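Questions fréquentes — Location des salles de la maison de quartier Villa Skurnmont

Mise à jour : décembre 2020

Qui peut louer une salle ?
Les habitants de la commune, les associations, les entreprises et les établissements d'enseignement. Les particuliers de l'extérieur peuvent aussi faire une demande, mais elle n'est étudiée que deux mois avant la date souhaitée.

Quelles salles sont proposées ?
Trois salles sont ouvertes à la location. La salle Plosetti, au rez-de-chaussée, mesure 91 m² et donne sur la cour. La salle Cerkham, à l'étage, est plus petite et convient aux réunions et aux ateliers. La grande salle dispose d'une scène et d'un accès direct au parking.

Quels sont les tarifs ?
La salle Plosetti est louée 197 euros la journée, la grande salle 266 euros. Pour la salle Cerkham, le tarif se calcule à la demi-journée et figure sur le formulaire de réservation. Les associations de la commune ont droit à deux gratuités par an, hors mois de juillet.

Comment réserver ?
Le formulaire est à retirer à l'accueil ou à demander par courriel à Yamila Henríquez. Il faut y joindre une attestation d'assurance responsabilité civile et un chèque de caution. Une réservation n'est ferme qu'après réception de la confirmation écrite — un accord donné par téléphone ne suffit pas.

Peut-on déplacer les tables et les chaises ?
Oui, dans toutes les salles. Le mobilier doit être remis en place selon le plan affiché près de la porte. Les tables se portent à deux et ne doivent pas être traînées, le parquet de l'étage ayant été refait récemment.

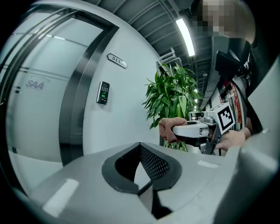 Les chaises supplémentaires sont rangées dans le local du fond. La clé est remise avec celle de la salle et figure sur l'état des lieux.

Peut-on cuisiner sur place ?
Non. L'office permet de réchauffer des plats et de garder des boissons au frais. Les appareils de cuisson personnels sont interdits, y compris dans la cour.

À quelle heure faut-il rendre la salle ?
À 22 heures pour les deux petites salles, à minuit pour la grande. Le rangement et le balayage sont compris dans ce créneau.

Que se passe-t-il en cas d'annulation ?
La location est remboursée en totalité jusqu'à trente jours avant la date, puis à moitié jusqu'à sept jours. Passé ce délai, elle reste due, sauf fermeture administrative du bâtiment.

Les salles sont-elles accessibles en fauteuil roulant ?
Le rez-de-chaussée est de plain-pied. L'étage n'a pas d'ascenseur pour l'instant.

À qui s'adresser en cas de problème ?
Pour le chauffage ou l'éclairage, contactez Patricio Arancibia au poste 2552. Pour une question de facture ou de caution, écrivez à Homa Soltani, en rappelant le numéro de réservation.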